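Category: Standards & Practice / Automation on the Floor
Last updated: April

Writing the Rules for the Gripper

When the Eltberg plant added its second line of robot cells for gear assembly, the company already owned a thick binder of machine safety procedures. The binder covered fences, emergency stops, lockout and the training of operators. It had very little to say about how a robot should pick up a part, how hard it should hold it, or who was allowed to change either of those settings.

That gap is the subject of a handling code now in use at Eltberg and, in a slightly shorter form, at its sister site in Cundcombe. The code runs to 17 pages. It was drafted over one winter by a working group under Soon-im Kang, the company's head of production standards, and it has since been revised twice.

"We had good rules for keeping people away from the robot," Kang said. "We had habits for everything else. The habits were different on each shift, and they were different again when a cell was moved."

The group began by collecting what people were doing already. Elikem Atinga, a cell technician at Eltberg, spent several weeks asking each shift to write down its grip settings and the date they were last changed. Many of the sheets came back with no date. In one cell the force setting had been raised to cure a slipping part and had stayed there after the part was replaced by a lighter one. The lighter part had a finished face, and inspectors had been sending marked pieces back to the polishing bench without knowing where the marks came from.

The first section of the code deals with contact surfaces. Every part number that passes through a cell must have a drawing on file showing where the gripper may touch it and where it may not. For gears, the tooth flanks and the bore are off limits unless the process engineer signs an exception. Parts are to be held by the hub, the rim or a flat face, and the finger pads must be softer than the metal they touch. Pads are inspected at the start of each shift and replaced when the texture has worn smooth, whether or not the cell has been dropping parts.

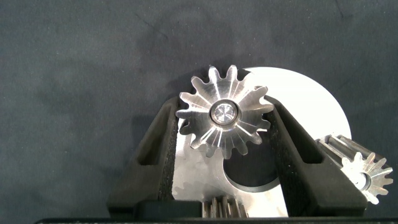 How often should grip force be checked on a cell that handles finished gears?
Once per shift, with a gauge placed between the fingers, and again after any change of pads, fingers or part number. The reading goes in the cell log with the name of the person who took it.

The second section, on authority to make changes, took the longest to agree. The first draft reserved all changes to grip force for engineers. Technicians objected that a cell could stand idle through most of a night shift while an engineer was found. The version now in force sets a band for each part. A trained technician may adjust within the band and must record the change. Anything outside the band requires an engineer's approval before the cell is restarted, and the approval expires after 10 working days unless it is written into the part's file.

Nosipho Radebe, who represents the night shift on the working group, regards the expiry as the most useful line in the document. "A temporary setting used to be permanent as soon as the person who made it went home," she said. "Now the log asks you about it."

The third section covers loss of power and loss of air. Each gripper must either hold its part or release it in a known direction, and the choice has to be stated on the cell's front sheet. For heavy parts the code requires holding. For light parts above a tray, release is allowed. Before a cell is approved, the supply is cut 3 times with a part in the fingers, at three different points in the cycle, and the results are recorded. Chang-ho Yeo, who carries out these trials for both sites, asks that the shift lead attend at least one of them, so that the people who will work beside the cell have watched it fail in a controlled way.

Cundcombe adopted the code with some changes of its own. The site runs smaller batches, and its staff found the drawing requirement slow when a part might be run only once or twice a year. They now group similar parts into families, with one contact drawing for each family and a short note for anything unusual. Bit-na Seok, the quality manager there, said the arrangement works well for plain gears and less well for parts with thin walls, which are still drawn one by one.

There have been disagreements that the code does not settle. Suppliers of gripping equipment, among them Karkar and Seol, use different terms for the same settings, and a technician who moves between cells must learn both. The working group considered a common vocabulary and set it aside for the next revision. It has also left open the question of camera checks. Some cells confirm the position of a part by camera before the fingers close, and others rely on the fixture alone. Seok would like the check to be required wherever a finished face is involved. Atinga is doubtful, and points to cells where oil mist on the lens has caused more stoppages than misplaced parts ever did.

Training is handled in a single half-day course, most of it spent at the cell. Trainees change a set of pads, take a gauge reading, fill in the log and read back an entry written by someone else. Kang's group added the last exercise after an audit found that entries were being made faithfully and were often impossible to follow. A refresher is given every 2 years, or sooner when the code changes.

The next revision is expected to take up vocabulary, camera checks and the storage of spare fingers, which at present are kept in a drawer at Eltberg and on a labeled rack at Cundcombe. Radebe has asked that the drawer be dealt with first.

Contact the editors | Copyright, all rights reserved | Back to top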